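3.2 Demonstration collection

Demonstrations were recorded by remote control on a two-arm platform. The operator moved a pair of leader arms, and the robot followed joint for joint. Hand guiding was tried first in May and dropped for the bed tasks, as the operator's body blocked the head camera too often. Each demonstration was limited to 96 seconds. The set used in this paper holds 300 demonstrations, of which 37 were recorded with the Osel leader arms and the rest with the Ortuño pair.

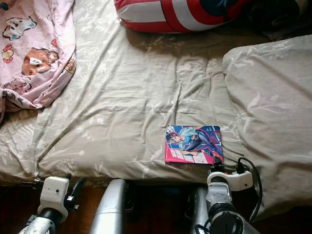 Oron Lab, Flavlow Project | Sun 27 June

Figure 4. Bed clearing, head camera view. The tip of the right gripper is at the lower right corner of the comic book.

Flat items on soft bedding were the hardest to demonstrate. A thin object gives the fingers little edge to work with, and the sheet creases under light pressure. Operators were told to approach from a corner and to keep the other arm back until the first finger made contact. Pillows and blankets were left where they lay between attempts, so the starting layout varied across the set. Segments in which the operator paused to plan were kept at full length and marked as idle; Section 4 describes how these marks enter the training loss.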